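How a Home-Built Robot Learns to Tidy a Sofa

A robot that tidies up sounds simple. It picks a thing up and puts it where it belongs. When you try to build one, you find out how many small jobs are hiding inside that big one.

Rizwan Zaidi has been building a tidying robot in a shared workshop called Larnau. A shared workshop is a place where people pay a little each month to use tools they don't have at home, such as a drill press, a laser cutter or a good soldering iron. He named the robot Palacios. It has two arms, a base with wheels, and a box on top that holds its cameras. He started it in February.

The parts

Every robot needs three kinds of parts. Sensors take in information. Motors move things. A computer sits in between and decides what to do.

The sensors on Palacios are two cameras and a set of small pads on the fingers. The pads feel how hard the fingers are pressing. The motors are in the shoulders, elbows, wrists and fingers. The computer is about as big as a lunch box and is screwed to the base, low down, so the robot doesn't tip over.

The arms are held together with 257 screws. Rizwan knows the number because he had to order them. He bought a few spares as well, and he used them.

Why soft things are hard

A wooden block keeps its shape. If you squeeze it on Monday or squeeze it a month later, it is the same block. Robots have been good at picking up things like that for a long time.

A cushion is different. Squeeze one side and the other side bulges. Hold it by a corner and the rest hangs down. Each time you pick it up, it has a slightly different shape. The robot has to work out where the cushion is, where its edges are and how much it will bend, all before it closes its fingers.

Patterns can make this harder. If several cushions have the same print and lean on each other, a computer may have trouble telling where one ends and the next begins. Your eyes and brain sort that out so quickly that you don't notice doing it.

Learning by watching

There are two main ways to teach a robot a job. One is to write down every step as computer code: move the arm forward, close the hand, lift. That works well in a factory, where every part arrives in the same spot.

The other way is to show the robot. A person does the job many times, and a camera looking down at the hands records it. The computer then studies the recordings and looks for what they have in common. With a cushion, it might learn that both hands go to the lower part and the fingers press into the fabric.

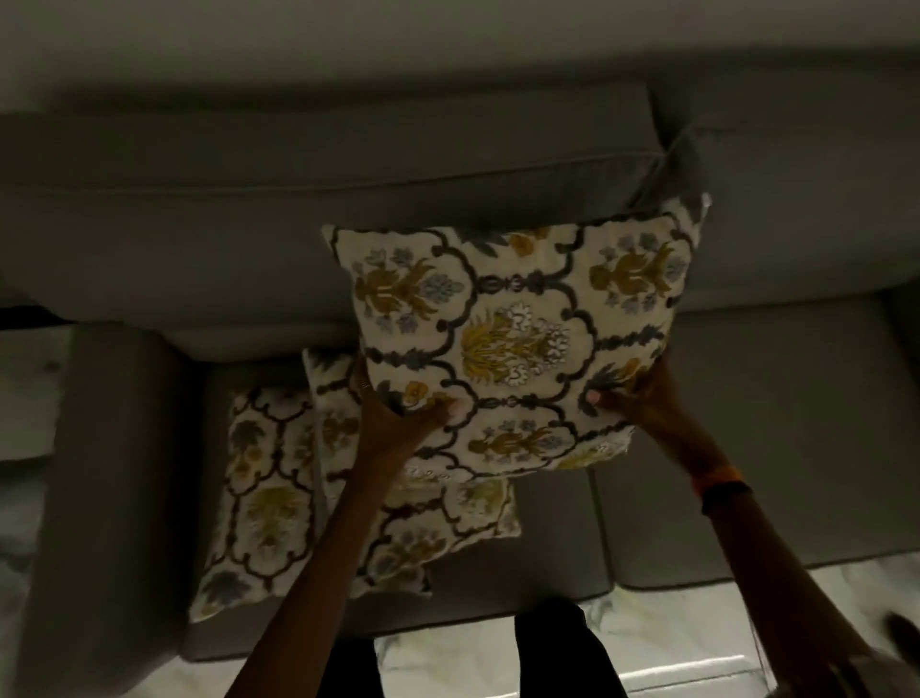 How many times does a person have to show a robot the same job?

It depends on the job, but it is usually a lot more than you would need. Palacios has a library of 2088 short recordings so far. Rizwan thought 2000 would be enough, and then he found that the robot did badly with cushions that had fallen over, so he added more of those.

Practice before the real thing

After the computer has studied the recordings, it practices in a simulation. A simulation is like a video game with pretend arms and a pretend sofa. The program Rizwan uses is called Skenedex. If the pretend robot drops a pretend cushion, nothing gets broken and the program starts again.

Then the real arms get a turn. They move slowly at first. There is a big red stop button on the base, and someone stands next to it the whole time. Anyone in the workshop can press it, and they don't have to ask.

The first fingers were hard plastic, and they slid off the fabric. The second set had rubber tips made by Urkatex. Those gripped so well that the cushion stuck to them when the hand opened. The set on the robot now has thin rubber strips with gaps between them.

What Palacios can do now

It can find a cushion on a sofa, lift it with both hands and set it upright at the end of the seat. One cushion takes it 3 minutes. It can't fluff a cushion yet, and it can't fold a blanket.

Words to know

Sensor: a part that measures something, like light or pressure.

Motor: a part that turns electricity into movement.

Simulation: a pretend version of something, run on a computer.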